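Two-Arm Table Handling Study: Project Gallery

Published 11/03/2019

Project Destness is a study of how a pair of small robot arms can learn everyday table tasks from human demonstration. It is carried out at the Lorkura laboratory with support from the Montes programme. The work is concerned with household objects that are thin, light or awkward to hold, and with arrangements in which several items lie close together. The gallery presents the workcell and the objects used in the chopsticks and tableware part of the study.

The method is straightforward. An operator guides the arms through a task, and the positions of the joints are recorded together with the views from the cameras. A control policy is then trained on these recordings and tested on arrangements of the table that were not used in training. The present set contains more than 900 demonstrations across 5 tasks.

Gripping a single chopstick

A light wooden chopstick held upright between the two fingers of the gripper, as viewed from the wrist camera. Plates and further chopsticks are set out on the marble-patterned tabletop. Thin objects of this kind leave little margin for error when the fingers close.
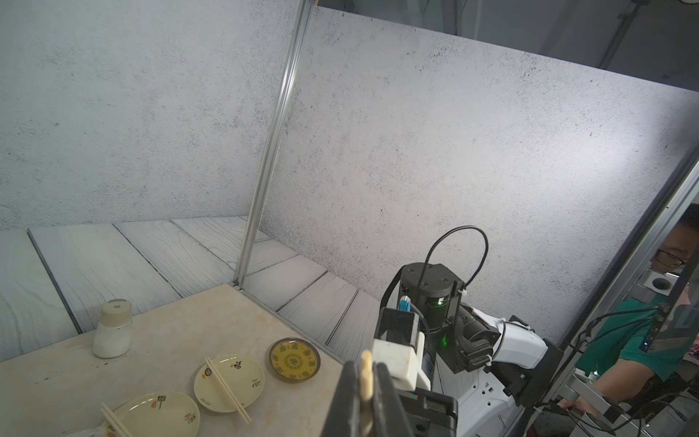 One reader of our January update, writing as Tronix, asked whether a wrist view is worth the extra data when a fixed camera already covers the table, and reported that in their own trials the second view had slowed training without improving the grasp. Our results differ on this point. With both views, the policy completed 54 of the test runs for the single chopstick task; with the fixed view alone, it completed 40. The same number of runs was attempted in each case. We accept that training took longer and will report the times in full with the final results.

Working among mixed tableware

Both arms over the shared table. The left gripper holds a pair of chopsticks, while the right is positioned just above a white bowl with a patterned rim. The cup-holder tree, with a green plastic wine glass hanging from it, and the pink basket add height to the arrangement.
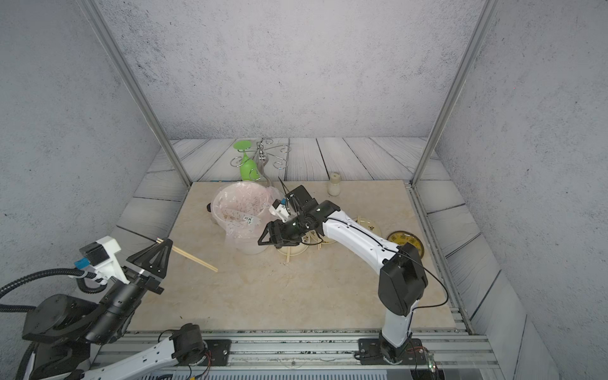
Further information

The object list and the task instructions are available from the Lorkura laboratory on written request. Requests should state the intended use and the name of the institution. Recordings from the chopsticks and tableware part of the study will be released after the final report has been accepted by the Montes programme.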